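Paper begins its life as a tree. A paper mill needs wood, and the wood is cut into chips as small as a coin. The chips are cooked in big pots with water and strong liquids until they become soft, like porridge. We call this porridge pulp.

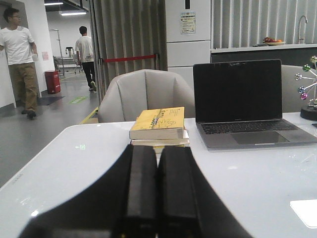
**Why must the wood be cooked?**
Wood is full of tiny threads, called fibres, and a natural glue holds them together. Cooking takes the glue away, so the fibres can swim free.

## From pulp to sheet

The pulp is mixed with a lot more water and poured on a moving net. The water falls through, and the fibres stay on top and hold each other. After this come heavy rollers, which press the sheet, and hot ones, which dry it.
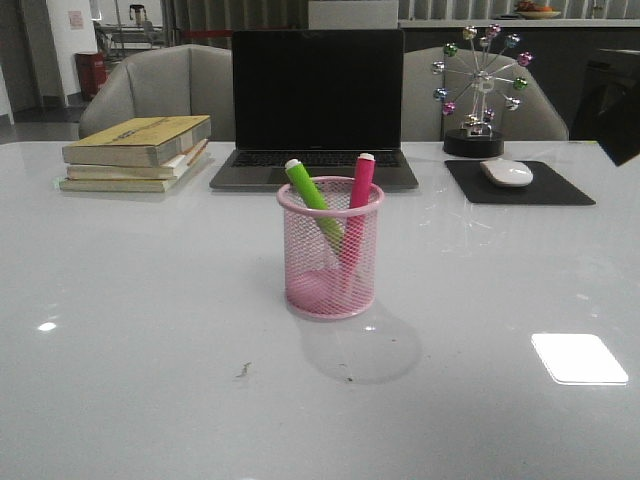
**How did people make paper before machines?**
They dipped a flat sieve into a tub of pulp and lifted it out, one sheet at a time. Old cloth was often used in place of wood.

At the end the paper is rolled up - one roll can be heavier than a car!

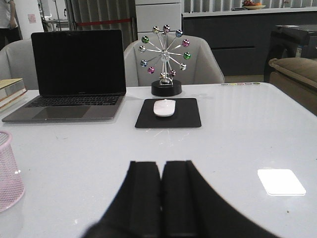 Then it is cut into sheets for schools, offices and printers. Used paper can go back to the mill and become pulp again, but each time the fibres get shorter, and some new wood must be added.

*Text by Agata Tedesco*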